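Section 4: Trying out grippers in the simulator

If you've made it through Section 3, you have the Camville viewer open, the arm loads without a pile of red text, and you can wiggle it around with the sliders. Good, that's the slow part. From here on we get to swap hands and find out which one suits your job, and you can do all of it before any hardware is bolted down.

I wrote this section while comparing three gripper models for our own parts bin: the stock parallel jaw that ships with the arm, the Wunderlich slim jaw, and the Voltcombe wide jaw. Your three may be different. The steps don't change much.

What you need before you start

The viewer, updated to the build dated 2021-05-21 or anything newer. Older builds will open the gripper files but they ignore the jaw friction line, and then every hand looks equally slippery.

The gripper pack, unzipped into the same folder as your arm model. Please don't nest it one folder deeper. I did that the first time and lost most of an evening to it.

The Burkumari test scene. It's a small one: an arm, one cube, plain background. I use it for first checks on any hand.

About the Burkumari scene

There's no table in it and no floor, and the cube holds its place in space until you turn gravity on. That looks odd the first time, I know. It's handy though, since you can come at the cube from any side you like, even from underneath, and you never have to worry about knuckles hitting a tabletop while you're still sorting out your offsets. The table comes in Section 5.

4.1 Loading a gripper

1. Stop the simulation. The Load button is grayed out while it's running.

2. In the left panel, click Tool, then Detach. The hand vanishes and you're left with a bare wrist.

3. Click Attach and pick the file for the hand you want. For this first run go with the stock parallel jaw, even if you already have a favorite.

4. Wait for the status line to say Ready. On my laptop the Voltcombe hand takes noticeably longer because its mesh is much heavier.

5. Open the Tool tab again and look at the tip offset. It should match the number on the gripper's sheet. If it reads zero, the viewer fell back to the wrist flange as the tip, and every move you make will drive the jaws straight through whatever you're aiming at.

Note: Detach clears the tip offset but it does not clear the tool mass. If you go from a heavy hand to a light one, press Reset Mass in between. Skip it and the arm will droop or float when you switch gravity compensation on, and you'll blame the gripper for it. (I blamed the gripper for it.)

4.2 Bringing the hand up to the cube

Work in small moves here. The Go To Object button exists and it's tempting, but it plans to the center of the cube and pays no attention to how wide your jaws are.

1. Press Home.

2. Set the speed slider to its lowest mark.

3. Choose Tool Frame from the drop-down, so that the arrows follow the hand and not the base of the arm.

4. Jog toward the cube until the hand is close to it, then stop. Close is good enough for now.

5. Turn the wrist until the jaws line up with two flat sides of the cube. If the cube is sitting at a tilt, match the tilt. Coming in square to the world and crooked to the part is the most common reason for a bad first grab.

6. Check the view from at least two camera presets before you go any closer. Front and Left are the ones I use most.
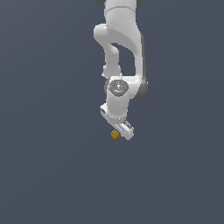

Step 6 matters more than it sounds. From one camera a hand can look like it has the part nicely between its fingers when it's really well in front of it, or behind. The plain background gives you very little to judge depth by. Flip to the second preset, nudge, flip back, nudge again. After a dozen tries you'll get a feel for it and the whole approach takes under a minute.

If you'd like some help, switch on Show Tip Axes in the View menu. It draws three short colored lines at the tip point, and you want their meeting point inside the cube before you close anything. I leave mine off most of the time because they clutter up small parts, but for a brand new gripper file I always turn them on once.

Caution: Do not copy joint values from this scene over to a real arm. There's nothing in here to bump into, so the viewer will happily let you take an elbow position that would put a real arm through your bench. Section 7 covers moving to hardware, and please read it before you plug anything in.

4.3 Closing the jaws

1. Open the Gripper tab and set Force to 44. That's percent of the hand's rated force, and it's a middle-of-the-road value that worked for me on all three hands.

2. Set Closing Time to 200 milliseconds. Faster than this and the contact solver gets jumpy, and the cube may shoot off sideways.

3. Start the simulation, with gravity still off.

4. Press Close and watch the contact readout at the bottom right. You want to see both fingers listed. One finger means you're off center and just pushing.

5. If both are listed, turn gravity on and let it sit for a few seconds.

6. Lift with the up arrow in World Frame. Slowly!

If the cube comes along, great. Save the pose with a name you'll recognize later (stock_cube_side or something like that – pose1 through pose9 will make you sad by the end of the week). If it slips, add a little force and go again. If it drops the very moment gravity comes on, the fingers were probably touching an edge and not a face, so go back to 4.2 and fix the angle first. Cranking up the force on a crooked grab only makes the cube fly farther.

Note: With gravity on and no grip, the cube falls forever. Press Reset Object to bring it back. You don't have to reload the scene.

4.4 Running the comparison

Hand jogging tells you a lot about how a gripper feels to line up, but to compare them properly you want the batch tool. It takes your saved pose, adds a bit of random wobble to the starting position, tries the grab, and logs what came of it.

1. Open Tools, then Batch Grasp.

2. Pick the pose you saved in 4.3. Each hand needs its own pose, because the tip offsets are different.

3. Set Trials to 200. You can run fewer, but I found the results hopped around too much to trust.

4. Set Random Seed to 721, or any number at all, as long as you use the same one for every hand. The seed decides the wobble, so matching seeds means each gripper gets the same set of bad starts.

5. Leave Wobble at Medium.

6. Type in a log name and press Run. Then go get coffee, especially with the Voltcombe.

When it's finished you'll have a plain text log with one line per trial. The columns I look at are held, slip distance and finger contacts. There's a column called quality as well, which I've learned to ignore. It rewards a centered grab so heavily that a hand can score well and still drop the part.

What I found, for whatever it's worth to you

The stock jaw was the easiest to line up. Its fingers are short enough that you don't lose track of where the tips are, and it put up with a lot of wobble. It's still my pick for learning the tool.

The Wunderlich slim jaw gets into tight spots beautifully, and I wanted to love it. On a lone cube in open space that buys you nothing, though, and the narrow pads meant that a small twist at the start turned into a big twist after the lift. I'd bring it back out for the bin scenes in Section 6.

The Voltcombe wide jaw held on like crazy once it had the part. Getting there was more fiddly, as the fingers hide the cube from the Front camera just when you'd like to see it. Use Left and Under for that one.

4.5 When something goes wrong

The hand loads but sits sideways on the wrist. The file was made for a different flange pattern. Open the Tool tab, enter 90 in the Z rotation box, and press Apply. If that makes it worse, try minus 90.

Error 464 on Attach. The viewer found the gripper file but not its meshes. Nine times out of ten the pack was unzipped into a folder inside a folder, see my confession near the top.

The jaws move but pass right through the cube. Collision is turned off for the fingers. Tick Collide in the Gripper tab, stop, and start again. It doesn't take effect while the simulation is running.

The cube jitters while it's held. Lower the force a bit, or halve the time step under Settings. The smaller step slows the batch runs down a good deal, so I try the force first.

The arm freezes partway through an approach. You've run into a joint limit. Press Home and come in from the other side. The wrist is usually the culprit, and the Joints tab will show the offending slider in orange.

Every trial in the log says held = 0. Check that the pose you picked belongs to the hand that's attached. The batch tool won't warn you about a mismatch. I've asked for that to be added, and it was on the list for December last I looked.

Before you go on

Save your three poses and three logs in one folder and back it up somewhere. Section 5 loads the poses by name, and the table scene uses the same cube size, so you won't need to redo the force settings. You will need to redo the approach angles.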